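Folding small cloth squares on a slippery table

marble_tila wrote:
I fold small pink squares for my craft stall, and on my new table they slide away. Do I need a mat?

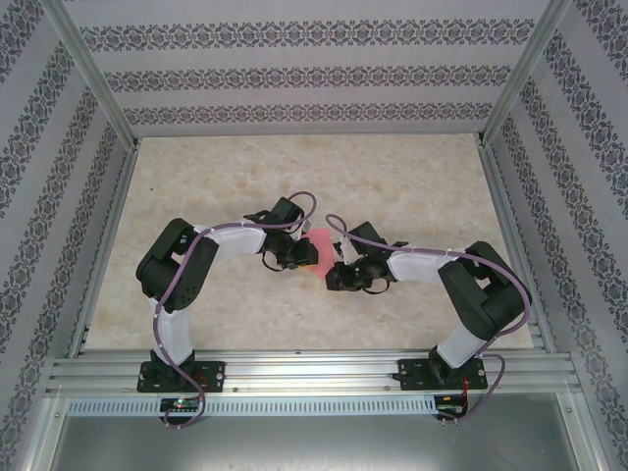 Kartha20 wrote:
A mat is too much, I think. With a small pink piece like this one, hold the left edge first and bring the other side to it slowly.

Thenmozhi Shenoy wrote:
I do not agree. Holding one edge pulls the cloth crooked. Put a thin towel under.

marble_tila wrote:
The towel makes wrinkles in my folds. I like the table bare.
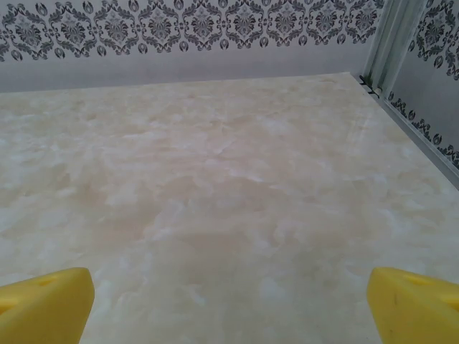
The tabletop, cream and white marble pattern

Kartha20 wrote:
Then leave it bare and iron the squares before folding.

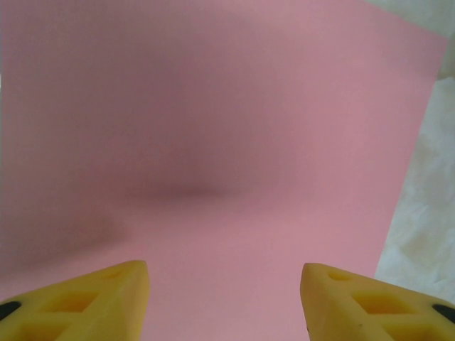
Use low heat, and try one square first. Some colors change.

Thenmozhi Shenoy wrote:
I still prefer my towel.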